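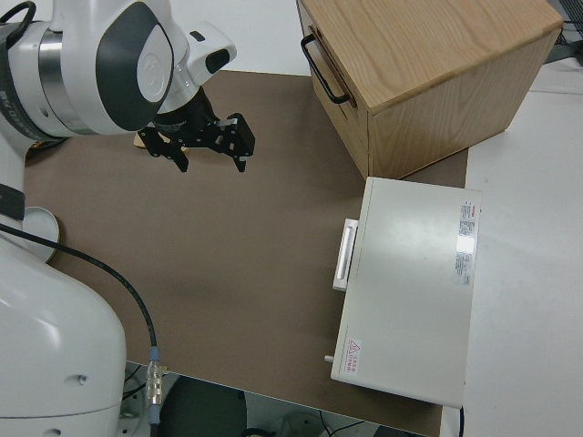 Lenirlow's household swap shelf opens again on Sunday

3 min read

Search this site Search

After a long summer break, the household swap shelf at the Remus building in Lenirlow opens its doors again this Sunday at ten in the morning, and anyone with a kitchen cupboard that has grown a little too full is warmly invited to come by. Plates, bowls, dish racks, small ovens and wooden boxes are all welcome, so long as they are clean and somebody could happily use them the same evening.

The shelf moved 346 kitchen things to new homes in the spring, which pleased everyone no end, and the Greko hardware store on Tichý Street has kindly offered to check plugs and cords at the door again. A toaster oven, a wooden dish rack and a few plates in soft blues are the sort of pieces that go quickly (they always do!), so early birds may want to bring a sturdy bag and perhaps a friend to help carry.

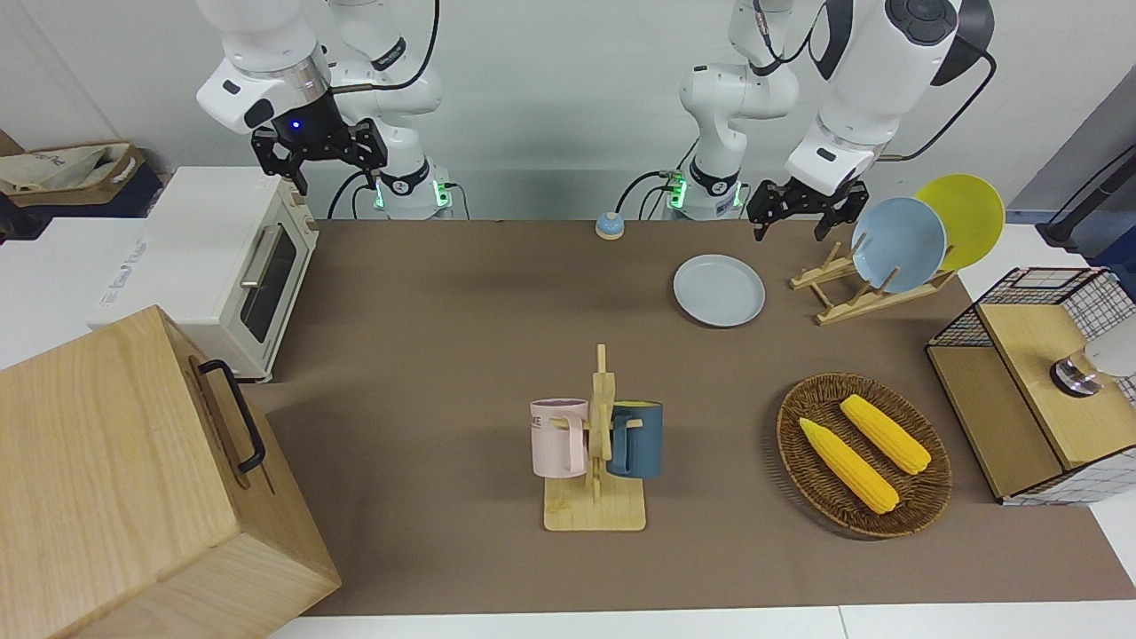

Do I need to bring something in order to take something home?

Visitors may take up to 3 pieces whether they have brought anything or not, and there is no charge. Larger items such as ovens count as one piece each.

Donations can be dropped off from nine o'clock at the side entrance, where there is a ramp and plenty of room to park a cart. Please wrap glasses and plates in newspaper, and tape any lids to the pots they belong to. The doors close at two, and whatever is left will be kept for the October opening.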